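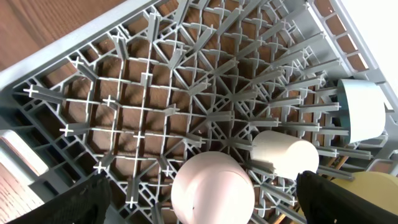 August 15, 2018
By Yamuna Marar

I bought the Rument dish soap refill in July, after the third plastic bottle in a row split at the cap. It comes as a powder that you mix with warm water and leave for 30 minutes. Plates cleaned fine with a small squirt, and it rinses quickly, even off a rack like the gray one with its grid floor and rows of upright pegs, where thicker soaps leave a film in the corners. Greasy pans needed a second go. The lemon scent is weak, and I would have liked none at all.

One packet lasted our household of 3 the full month. It clumps if the pouch is left open, so clip it shut. I'll buy it again, but not for roasting pans.

Contact | Copyright Plesosgate | Back to top

Recent reviews
Won bottle brush
Eltville cotton dish towels
Scouring pads after 90 days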